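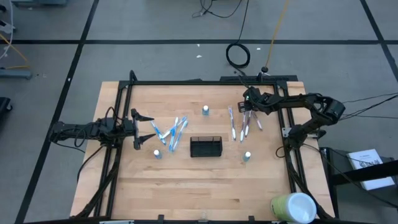

Chapter 4
Small Things We Use Every Day: How Household Habits Travel

Home | Contents | Chapters | Glossary | Teachers' notes

Filed under: Social Studies, Senior Years, Everyday History

Before you read

Think of the first thing you did this morning after you got out of bed. Perhaps you filled a kettle. Perhaps you brushed your teeth, fed a cat or looked for a clean pair of socks. Write down the first five actions in the order you did them, and keep the page. You will need it again at the end of section 4.2.

4.1 What is a habit?

In this book we use the word "habit" for an action which a person repeats, in more or less the same way, without making a new decision each time. A habit can belong to one person only. My own habit is to put the left shoe on first, and I have no reason for it. A habit can also belong to a household, a street or a whole country. When most people in a place share a habit, we call it a custom, and when a custom is written down and somebody may be punished for breaking it, we call it a rule or a law.

These borders are not sharp. In many families it is a habit to wash hands before dinner. In a restaurant kitchen the same action is a rule. In some religions it is part of a ceremony, with a fixed order and fixed words. The water and the hands are the same in all three cases, but the meaning is different, and a student of daily life has to ask about the meaning as well as the action.

Historians were slow to become interested in such matters. The older books tell us about kings, battles and harvests, and we can read several of them without learning how anybody cleaned their teeth. People seldom write about what everybody around them already knows. For this reason the best sources are often letters from travellers, who noticed what the locals did not, and lists of goods from shops, where the ordinary objects had to be named and given a price.

4.2 The example of tooth cleaning

People cleaned their teeth long before there was a brush for it. In many parts of Africa and Asia they chewed the end of a twig until the fibres opened, and in a good number of places they still do. Others rubbed the teeth with a cloth, with salt, with ash or with powdered chalk. Brushes with animal bristles were known in China some hundreds of years ago and came later to Europe, where the handle was often made of bone. Nylon bristles came only in the twentieth century.

The object changed, then, but the change of habit was slower. To own a toothbrush is one thing, and to use it twice a day is another. In many countries the twice-daily habit spread through schools and the army, and also through advertising. Children learned it in the classroom and carried it home – sometimes to the surprise of their grandparents.

Case study: the Custville household survey

Custville is a harbour town with a cannery, two schools and a long main street. One February, the senior class at the upper school asked families in the town about their morning and evening routines. They received 213 answers. The students did not ask only "Do you do this?" but also "Who taught you?", and this second question gave them the more interesting material.

Most of the older people named a teacher or a school nurse. The middle generation named their mother much more often. The youngest gave mixed answers, and 18 of them wrote that no one had taught them and they had "always known". The students discussed this last answer for a long time. A habit which feels as if it was always there is usually one that was learned very early, so the class decided to count these answers as a separate group and not to guess.

One family, the Trịnh household, had moved to Custville from overseas and answered the survey together, three generations at one table. They sent back two pages in place of one. On the second page they listed habits they had kept after moving, habits they had given up, and habits they had picked up from the neighbours. Taking off shoes at the door was kept. The afternoon sleep was given up, as the cannery shifts did not allow it. Eating dinner at six was picked up, and the grandmother added in the margin that she still found it much too early.

4.3 How a habit moves from place to place

We can see several roads by which a habit travels. It may move with people, as in the Trịnh family. It may move with an object: in the inland town of Clenolberg, tea was hardly drunk until the general store began to stock cheap enamel teapots, and the habit followed the pot. It may also move with a price. When soap was dear it was kept for guests and for feast days, and when it became cheap it went to the side of every basin.

A habit may also refuse to move. The Porine valley lies about 100 kilometres from Clenolberg, and its people bought the same teapots from the same traveller's cart. They used them for pouring cooking oil. Tea did not catch on there for another generation, and older people in the valley still call any small pot with a spout an "oiler".

Key words for this chapter

Habit: an action repeated without a new decision each time.
Custom: a habit shared by most people in a place.
Source: anything which gives us information about the past or about how people live.
Routine: a group of habits done in a regular order.

Questions to discuss

Look again at the page you wrote before reading. Who taught you each action, and can you be sure?

Choose one object from your kitchen or bathroom at home. Ask the oldest person you know what was used in its place when they were young.

Why might a shop's price list be a more honest source than a diary? In what cases would you prefer the diary?

In section 4.4 we will look at the working day, and at how the factory whistle changed the hour at which people ate, slept and washed.

Previous chapter | Next chapter | Back to contents

36 shares | 4 comments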